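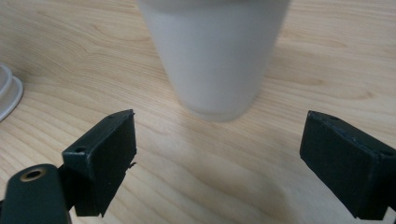
各位订阅者:

关于Trusora操作技能实验室开放日的安排,秘书处于上周收到数件来函,其中一件涉及参观动线、演示内容及设备接触规定,所提问题具有普遍性。经征得来函单位同意,现将原文附于本函之后,并在此统一答复,请拟参加的单位以本函为准。开放日的主演示项目为手持夹爪的桌面取放操作,使用浅色木纹台面,操作对象以日常器皿为主,例如上宽下窄的白色杯子。此类杯子表面光滑,杯身向底部收窄,两片黑色夹指须从两侧相对接近,张开的宽度应大于杯身,操作者在接近过程中不宜碰动杯底。参观单位如计划自带器皿参与体验,请参照这一类型准备,尺寸过大或带有突出把手的器皿暂不受理。

一、时间与场地

开放日定于2023年5月4日(星期四)举行,地点为Nudow园区二号楼首层东侧。上午与下午各安排两场,全天共4场,每场接待人数上限为20人。各单位所属场次由秘书处依据报名先后及专业方向编排,编排结果另行以邮件通知,不在本列表公布。需要调整场次的单位,请由联络人与秘书处直接联系,勿在单位之间自行对换。

二号楼首层设东、西两个入口。东侧入口当日专供参观人员使用,西侧入口为日常办公及物料通道,不予开放。乘车前来的人员请在园区南门下车,步行进入。园区内停车位数量有限,仅供运送展示器材的车辆使用,此类车辆须提前报送车牌号码。

二、演示内容

每场演示由三个部分构成。

第一部分为手持夹爪的操作示范。操作者手持装有两片夹指的工具,在台面上完成接近、夹持、提起、移动、放置等动作。演示人员将以正常速度完成一遍,再以较慢速度重复一遍,并就夹指的朝向、进入高度及闭合时机作口头说明。去年来访的部分单位反映,演示节奏偏快,后排人员难以看清夹指与器皿之间的相对位置。本年度据此增设侧面显示屏,同步播放工具端摄像头的画面,供后排人员观看。

第二部分为机械臂的复现演示。由Cuvero提供的机械臂将在隔离护栏内执行同类取放任务,所用控制策略以手持工具采集的数据训练而成。需要说明的是,复现演示以真实运行状态呈现,不预先筛选结果。若出现夹持偏斜、放置倾倒或任务中止的情况,演示人员将当场说明可能的原因,并视时间决定是否重新执行。请带队人员事先向本单位参观者告知这一点,以免产生误解。

第三部分为动手体验。每场设2个体验工位,每位参加者的操作时间须服从现场引导。体验内容限于将器皿从起始区移至目标区,不涉及数据的正式采集,体验过程亦不作保存。动手体验并非必选项目,不参加者可在休息区阅览资料。

三、设备接触规定

体验工位上的手持夹爪可以接触,其余设备一律不得触碰。使用手持夹爪时,请握持手柄部位,勿以手指探入两片夹指之间,勿拉扯夹指表面的包覆材料。夹指及其包覆材料属于消耗部件,使用中会有磨损,参加者如发现松脱或翘起,请告知现场人员处理,不要自行按压或撕除。

隔离护栏内为机械臂工作区域,运行期间任何参观人员不得进入,亦不得将手臂、器材或随身物品越过护栏。护栏外侧设有地面标线,请站在标线以外。听到停止提示音时,请全体人员保持原位,等待现场人员解除提示后再行移动。

参加动手体验者请勿佩戴宽大手链、长围巾等易勾挂的饰物,长发者请束起。随身背包请寄存于入口处的储物架,贵重物品自行保管。

四、拍摄与资料使用

手持夹爪示范及动手体验环节允许拍照,不得使用闪光灯及补光设备,以免干扰工具端摄像头的成像。机械臂复现演示环节可拍摄静态照片,录像须事先取得书面同意。资料墙上标有“内部”字样的图表不得翻拍。

各单位在内部通讯或课程材料中使用现场照片时,请注明拍摄地点,并避免出现其他单位人员的正面形象。拟公开发表的稿件,请在发表前送秘书处核对技术表述。往年曾有稿件将手持夹爪误写为遥控机械手,两者的工作方式并不相同:手持夹爪由操作者直接握持并带动,操作过程中没有远端机械臂参与。

五、报名与签到

报名以单位为单元,每单位指定一名联络人,统一提交人员名单、专业背景及是否参加动手体验。名单提交后如有更换,请以邮件告知秘书处,不接受现场临时替换。未列入名单的随行人员无法进入演示区,可在园区公共接待厅等候。

请各单位在本场开始前15分钟抵达东侧入口办理签到。演示开始后,为保证机械臂工作区的安全秩序,入口将关闭,迟到人员须等待第一部分结束后由工作人员引入,错过的内容不予补演。

六、关于来函所提的其他事项

来函询问能否在机械臂复现演示中使用参观单位自带的器皿。经与Cuvero技术人员商议,本次暂不作此安排。现有控制策略仅就既定类别的器皿作过测试,临时更换对象所得结果难以说明问题,且存在器皿跌落的可能。自带器皿仅可用于动手体验工位,由操作者手持夹爪完成取放。易碎的玻璃及薄壁陶瓷制品请勿携带。

来函询问台面材料是否可以更换为深色。台面颜色与纹理对工具端摄像头的成像有一定影响,实验室在日常工作中会更换不同台面进行比较。开放日当日为保持各场次条件一致,统一使用浅色木纹台面。对此专题有兴趣的单位,可在报名表备注栏写明,秘书处将汇总后转交实验室,另择时间组织小范围交流。

来函询问是否提供演示数据的样本。样本数据的提供须履行申请手续,不在开放日现场办理。申请表可向秘书处索取,填写时请写明用途、使用人员范围及保存期限。

来函还询问1月座谈会上提到的Balogh夹指测试报告何时可供查阅。该报告目前处于内部审阅阶段,完成审阅后将以摘要形式在本列表发布,开放日当日不提供纸本。

以上各项,请各单位联络人转达本单位全体参加人员。对本函内容有疑问者,请回复至秘书处邮箱,如无必要,请勿使用“回复全部”。

Trusora操作技能实验室开放日秘书处

----- 原始邮件 -----
发件人:Balogh技术培训中心教务组
收件人:开放日秘书处
主题:关于开放日参观安排的几点询问

> 秘书处:
>
> 贵处关于开放日的预告已收悉。我中心拟组织自动化专业学员及带队教师参加,现就以下事项请予说明,以便我方安排行程并向学员做好说明工作。
>
> 其一,Nudow园区二号楼有两个入口,预告中未写明由何处进入。我方学员分乘车辆前往,需事先确定集合地点。另请告知园区内可否停车。
>
> 其二,预告中提及动手体验,请问学员可接触的设备范围如何界定。我中心学员多数已学习夹具基础课程,但未使用过手持夹爪,是否需要事先进行培训。
>
> 其三,我中心实训课使用若干种器皿作为夹持对象,希望携带前往,并请考虑能否交由机械臂一并演示,以便学员将课堂所得与现场结果对照。
>
> 其四,我中心实训台面为深色,与贵方所用台面不同。请问当日能否更换台面,使学员得以观察台面颜色对摄像头成像的影响。
>
> 其五,教师拟将现场照片编入下学期讲义,请告知拍摄及使用方面的限制。如能提供少量演示数据样本用于课堂讲解,更为感谢。
>
> 其六,1月座谈会上曾介绍我方夹指测试报告的合作审阅情况,请问该报告预计何时可供参会单位查阅。
>
> 以上询问如其他单位亦有关注,我中心同意贵处在列表中引用本函并统一答复。
>
> 此致
>
> Balogh技术培训中心教务组

补充说明:上述来函第二项所问事前培训一事,正文未及列明,现一并答复。参加动手体验者无须事先培训,每场体验开始前由现场人员统一讲解握持方式及注意事项,未听取讲解者不得使用工位。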